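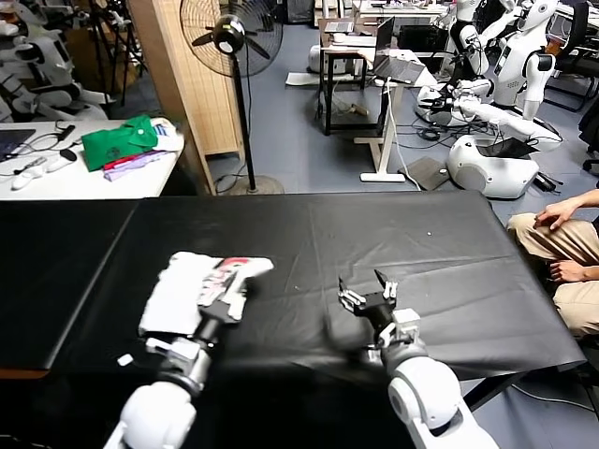 Stop Grading Laundry Robots on the Last Fold

09/06/2018

I have a gripe, and it's about how we score cloth folding. If you work anywhere near this stuff you know the drill. The arms get a crumpled shirt, the policy runs, somebody looks at the result and writes down a yes or a no. Do that enough times and you've got a success rate, you put it in a table, and everybody goes home happy. I went home happy for a long time too!

Then we started the Sanna runs. Sanna is our two-arm folding policy, trained on 300 demonstrations (a person steering both arms through the whole job, over and over, until their shoulders gave out). By the usual yes-or-no count it looked pretty bad next to Pravosell, the older scripted method we've kept going forever. Pravosell finds a corner, grabs the corner, pulls. When it works it's lovely. When the corner is tucked underneath, it grabs whatever is closest and folds a lump with great confidence.

What bugged me was that I liked watching Sanna more, and I couldn't say why from the numbers. So I sat down with the recordings and scored the part I think matters, which is the bit where one gripper has hold of the cloth and the other one is still empty and has to go somewhere. That's the whole problem right there, if you ask me. One arm lifts, the cloth hangs however it feels like hanging, and the second arm has to pick a spot on a shape that didn't exist a moment ago. Folding after that is almost bookkeeping.

Scored that way, Sanna picked a usable second grasp in nearly 12 more trials than Pravosell did, on the same set of shirts. It lost most of them later, dragging the hem or letting go too soon. Those are fixable, and boring to fix, and I'd take them any day over a method that can't find its second hand.

Now, the folks at Jumilex have told me this is cherry-picking. You can always invent a score that flatters your own robot, they say, and sure, you can. My answer is to report both. Put the final fold in one column and the second grasp in the next, and let people argue. I'd add regrasps as well: Sanna will let go and try again 2 or 3 times on a bad shirt, and a plain yes or no throws all of that away.

I'd also like us to quit starting from friendly shirts. Printed ones, please, with a big busy design on the front, dropped from a height and left exactly how they land. A lot of the nice rates I've seen come from plain cloth laid out nearly flat, and my closet at home has never once looked like that.

We'll be running the two-column version at Savdale in January. If Pravosell wins both columns I'll write that up too, and I'll be grumpy about it.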